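# Inside the old Dell: memory and other small jobs

My gallery of opened-up computers, kept going from a back room on Shibata Road in Badovcombe. A big desktop tower on its side this time, side panel off and the processor socket bare.

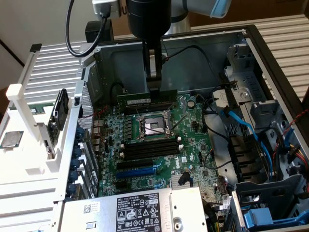 Surely you'd do the memory last, one reader wrote, after the processor and its cooler are back in, so there's less to knock? I used to think so too, and I still know people who swear by it. My own habit is the other way about. I like having the room. Once a big cooler is sitting on the board my knuckles are forever against it, and on some machines you can't get a thumb to the latches without moving a cable first, and then the cable springs back, and then you've lost your temper with a thing that was no trouble half an hour earlier. So memory goes in early if I'm building up, and comes out early if I'm stripping down. If you've got slim fingers, do it whenever you like!

I did promise a few longer notes with this one, so here they are, in the order they came into my head.

## Lying it down

Always on its side, always with the board facing up. I spent years crouching under a desk with a torch in my teeth, working on towers that were still standing, and all I got for it was a stiff neck and a screw that's probably still rattling round somewhere in Esville. Flat on a bench you can see what you're doing and gravity is on your side – a dropped screw lands on something and stays there, mostly.

Unplug it first. I know you know. Pull the lead out, hold the power button in for a few seconds, and then touch bare metal on the case before you go near anything green. I've got a wrist strap and I do wear it in winter, when the carpet in the hall makes my hair stand up.

## The memory itself

People are frightened of memory modules because of how hard you have to push. Quite right, it's an alarming amount of pushing. The trick is to be sure you've got it the right way round before you start, because the notch only agrees with the slot one way, and if it doesn't agree then no amount of leaning will help. Line it up, check it again from the end, and press down evenly over both ends until the latches come up and grab hold. You want the click. If one end clicks and the other doesn't, take it out and begin again.

Hold the thing by its edges. The gold contacts don't like fingers, and mine are usually buttery by teatime. If the contacts look dull I give them a gentle rub with a clean white eraser and blow the crumbs away, well away from the board.

Four slots doesn't mean any old slot, by the way. If you've only two modules, the pair of slots they should go in matters, and it's printed in the manual or sometimes on the inside of the side panel. Get it wrong and the machine will very likely still start, just a bit slower than it could, which is why you can go for years without noticing. I did exactly that with my sister's machine and kept quiet about it until I'd had a chance to go round and swap them over.

Then test it. I leave a memory test going overnight for anything second-hand. The worst I've ever had was a module out of a job lot that came from Meltik when they cleared their office in Esville: I came down in the morning to 2,991 errors on the screen, and the test hadn't even finished its first pass. It had looked perfect. Its neighbour from the same bag has been running in my kitchen computer ever since without a grumble, so there's no telling by looking.

## Bare sockets

An empty processor socket makes me nervous in a way an empty memory slot never does. On a lot of boards from this sort of era the pins are down in the socket, and they're so fine that a sleeve brushing past is enough to ruin your week. If I'm leaving one open for longer than it takes to boil a kettle I put a plastic cover on it. I keep the covers from every board I've ever scrapped, in an old mustard jar, and I give them away if anyone asks.

The lever on the retention frame is the other thing that worries beginners. It does need a firm hand and it does creak. The first time I pushed one down I was certain I'd cracked something, and went and had a sandwich before I dared look. All was well. The important part is that the chip should be sitting flat, on its own, with no persuasion, before the frame goes anywhere near it. Chips get dropped in, never pressed.

Old thermal paste wants to come off both surfaces while you've got the chance. I use a lint-free cloth and isopropyl, and I'm stingy with the new stuff – a small blob in the middle is plenty. My first ever go was more like icing a bun.

## Why I've a soft spot for office towers

I'll say this for the big old Dells, they were made for somebody who had another forty to get through before lunch. I love a blue bit! Coloured thumbscrews, coloured latches, all the places you're meant to put your hands. You can have an expansion card out without hunting for a screwdriver, and when you're as good at mislaying screwdrivers as I am that's worth a lot. Fancy cases with glass sides are very handsome, but I've skinned more knuckles in those than in any dull office box.

They're heavy, mind. I brought one home from Esville on the 73 with it sitting on my lap the whole way, and I couldn't feel my legs by the church. The driver asked whether it was a sewing machine. Take a trolley, or a friend with a car, or go for one of the little slimline ones if you only want it for letters and the radio.

The other grumble is that the makers liked doing things their own way. Before you order a new power supply or move the board into a different case, check the plugs and the screw holes against what you've already got. I've been caught out more than once by a plug that was nearly the right shape, and nearly is a wretched thing when the old supply has already gone to the tip.

## Where the loose parts go

Cards and chips don't lie about on my bench on their own if I can help it. Something with a slot or a shallow dip in it, so that a card can stand up and a processor can lie flat, saves a world of bother. I've used toast racks (excellent for cards), egg boxes (only with an anti-static bag between) and the lid of a biscuit tin, which I don't recommend as everything slides to one corner when you move it.

Screws go in order of coming out, left to right, in one of those pill boxes with the days on. Drive screws and case screws look the same when you're tired and they aren't, and forcing the wrong one is how threads get chewed.

Label the cables too. A bit of masking tape round each one with a word on it, "front lights" or "top drive", and you'll bless yourself later. SATA cables have a way of all being the same length except the one you need to be longer.

## Dust, and the bit I always forget

A soft paintbrush and a can of air, outside if it's dry. Stop the fans with a finger or a cotton bud so they don't whizz round while you blow at them. The power supply I only ever clean from the outside – I don't open those, and I'd rather you didn't either. There's nothing in there for the likes of us and it can hold a nasty charge long after the lead's been pulled.

What I always forget is the little round battery. If a machine has been in a cupboard for years, change it while the case is open. Otherwise you'll do everything beautifully, close it all up, and it'll greet you with a date from before you owned it and a complaint about its settings. A new one is pennies.

## A few questions from the last page

Yes, you can mix memory of different sizes, within reason, though matching pairs are happier and a slower module will drag its quicker friends down to its own pace.

No, I don't buy broken machines any more. The back room is full and I've been told so, firmly. I'll happily look at a photo of one.

The spare 8 GB modules I mentioned in April have all gone, sorry! I do still have a shoebox of smaller ones if anybody near Badovcombe is nursing something elderly along.

And for whoever wanted to know what to do about a memory speed they couldn't match: I'd have a look in the computer's setup screens before spending anything. If it's asking for 3,000 and your module's happiest a step below, let it run at the lower number and see whether you can tell the difference. I couldn't.

Next page will be a laptop, provided I can get the bottom off it.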